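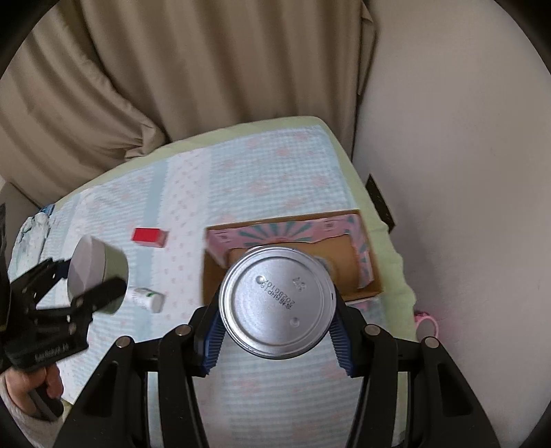 Progress report to the Tefera program office: open day and handheld gripper demonstration
Reporting month: March
Prepared by: Gregor Urquhart, Nanumis project, Lirovthorpe

1. Purpose of the event
The open day was listed in the work plan as the first public showing of the handheld grippers. Visitors watched household packing tasks at close range and then tried the tools in pairs. The Tirness review group attended the morning session.

2. Demonstration
Gebremedhin Gebru ran the packing task on a bed covered with a patterned cloth, beside an open cardboard box. A metal can was held upright between the blue ribbed pads of one gripper, base outward. A second gripper held a short cylindrical container on its side. Soft bedding was specified in the plan as a harder support surface than a bench – items tilt and sink when released.

Each visitor slot lasted 15 minutes. The plan called for 200 recorded episodes over the day; 317 were recorded. The first 100 have been reviewed and labeled, and the rest are in the queue.

3. Observations
Visitors closed the grippers too hard on first use. Most eased off after a few attempts without being told to. Rigid cylinders gave the least trouble across the width of the pads. Small bottles were often picked up near one end and rotated in the grip.

Several visitors asked whether printed text on packaging is used in training. It is not used at present, and the question has been passed to the labeling team.

4. Issues
The sign-in desk was slow before the first session and two slots started late. Handle size was raised by visitors with smaller hands. A shorter handle is being drawn up at Lirovthorpe.

5. Next period
– Complete review of the remaining episodes
– Test the shorter handle with the same task
– Send Tirness the revised session plan

No change to the budget is requested.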